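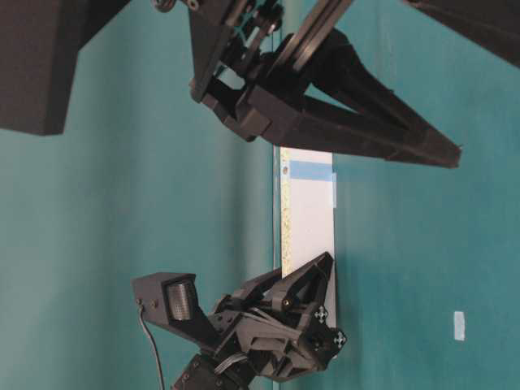 Wison Two-Arm Bench Cell - demo unit, Jollimine showroom

Runs most afternoons, come and see it. Page updated after the December open day, more notes to follow when we get a minute.

What it is
Two black arms over a flat teal work surface, one parallel gripper each. Built for small panel and board handling. Furniture parts, shelf ends, cut samples, that kind of stuff. Sold as a cell or as arms only, ask Noelia Quintana which one suits you.

What we show at a visit
Board handling, mainly. A piece of white-faced particleboard goes on the surface, the arms work on it from opposite sides. You stand at the rail, Ruairi Semple runs the session and takes questions as he goes. Each demo slot is 14 minutes. Groups of 4, please - more than that and the people at the back see nothing.

You can ask for a repeat. You can ask him to stop halfway. Bring your own offcut if you like, max length 54 cm, no wet paint, no nails.

Grippers
- Long tapered fingers or short pointed ones, your choice at order
- Grey rubbery pads avaliable for the finger ends
- Body is printed parts with a triangular web, black only
- Spare finger sets kept in stock at Villanueva, usually ship next day

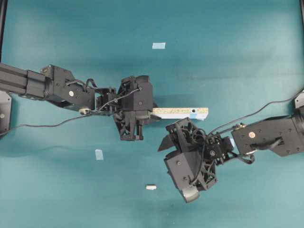
Demo cell with a drilled board in the left gripper, right gripper just under it.

Camera
Wrist mount, on an angled bracket beside the gripper. Cable runs outside the arm. If you want it routed inside tell us before we build, retrofit is a pain and we charge for it.

Work surface
Teal covering, fabric-like feel. Replaceable. Other colors on request but the lead time goes up. Light blue tape is what we use to mark spots on it, comes off clean. Don't use packing tape, it pulls the surface up at the corners.

Open day notes
Good turnout. We printed 200 handouts and ran out before lunch, the PDF is the same thing so email for that. Most asked question was about boards with a finished face - do the grippers mark it. Depends on the pad and the grip force, so we set that up with you on your own material. Second most asked was noise. Come and listen, easier than us quoting a number.

Youssra Ait Ali gave the talk on Emis, the teaching software. Slides went out to everyone who left an address. If yours didnt arrive check the junk folder first, then write to her.

A few people wanted to see taller stacks and heavier panels. This is the wrong cell for that. Ask Maximiliano Tejada about the floor-standing version, he has drawings.

What you get with a cell
- Two arms with grippers
- Frame and work surface
- One wrist camera per arm
- Emis license, first year
- Setup at your site, one day, plus a half day of training

Not included: table, PC, compressor (doesn't need one).

Price
On quote. Schools and training centers, say so in the first email, different price list.

Book a visit
Write to Bonifacio Nieto at the Jollimine desk with how many people and what you want handled. Slots start at 1:30 pm, last one 4:15. Parking at the back, front gate is for deliveries. Closed shoes on the demo floor. Photos are fine, video too, just ask Ruairi before you lean over the rail.

Datasheet: being redone, old one has the wrong cable lengths. Ask for the draft.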